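To: clita-users
Subject: Re: [clita-users] Daily total lower than the meter register

On Thursday, December 27, 2018, a subscriber wrote:
> I have Clita reading a Palumbo plug meter on a kitchen
> refrigerator, one reading every 10 seconds. The daily total in
> Clita is always lower than the difference between the two midnight
> values of the meter's own energy register. Some days it is close,
> other days it is well short. Is the meter out of calibration, or is
> Clita doing the sum wrong? I would also like to know if I can get
> the compressor run time out of the same log.
>
> The refrigerator is an ordinary one with automatic defrost.

Probably neither. Three separate things can pull the total down, and it is worth ruling them out in order.

First, check for gaps. In the default configuration Clita multiplies each power reading by the nominal interval and adds up the results. It does not look at the time stamps. If the serial link drops a reading, that interval contributes nothing. Count the rows for one bad day and one good day. If the bad day has fewer rows, you have your answer, and the fix is to set the summing mode to "stamped", which uses the real time between rows. Long gaps should still be excluded by hand.

Second, the power value from a Palumbo meter is a snapshot, while the energy register integrates all the time. For a heater the difference is small. A compressor draws a short peak at each start, and sampling will catch only a few of those peaks. The energy in them is low, so this should not cost you more than a trivial amount per day. I mention it because people tend to blame it first.

Third, the defrost heater. It draws far more than the compressor but runs seldom. If the gaps in your log happen to fall on a defrost, you lose a large piece at once, which would fit "some days close, other days well short".

We went through all of this in March with the unit at Clurnum, so I can give you numbers to compare against. The compressor settles at 87 W. The register showed 981 Wh for a full day without a defrost, so the compressor was running a little under half the time. Defrosts came 38 hours apart, which means that some calendar days have one and others have none. Do not compare single days with each other until you have marked which is which.

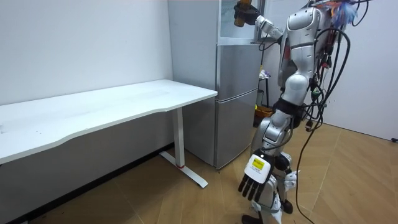
Clurnum: refrigerator with the white desk next to it.

On run time: yes, you can get it from the same log, with some care. Pick a threshold well above the standby draw and well below the running draw. Count a row as "on" if it is above the threshold, and ignore any on or off state that lasts for a single row. Without that last rule, door openings show up as very short cycles, because the interior lamp is on the same circuit. The lamp alone should not cross the threshold, but lamp plus control board plus noise sometimes does on older units.

The contents matter as well. Adding warm items lengthens the next few cycles, and a nearly empty cabinet cycles faster than a full one. Before a comparison run we fix the load the evening before and leave it alone. 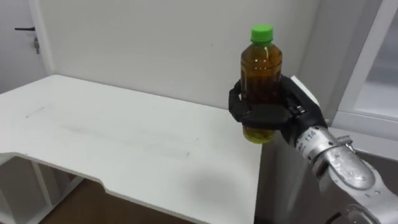
If you do want to include the effect of adding items, treat it as a separate run. Let them reach room temperature, note the clock time when they go in, and keep logging until three cycles in a row have the same length. Subtract the baseline for the same number of hours. The result is noisy for a single drink and only becomes usable with a larger load.
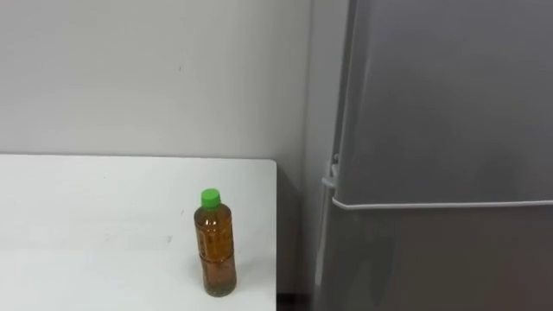
Drink bottle on the table, green cap.

On calibration: I would leave that for last. The Stimetti reference load is good enough for a check at home, but let it warm up before you read it. The first readings are high and will make a healthy meter look wrong. If the register and the reference load agree, the meter is fine and the problem is on the logging side.

One more item. Clita writes local time by default. If your midnight values come from the meter clock and the meter clock drifts – ours does – the two days are not the same day. Set the meter clock from the host once a week, or take both register values through Clita and ignore the meter's own day boundary.

Please post the row counts for the two days and the summing mode line from your configuration file. Plain text in the body, please. The archive strips attachments.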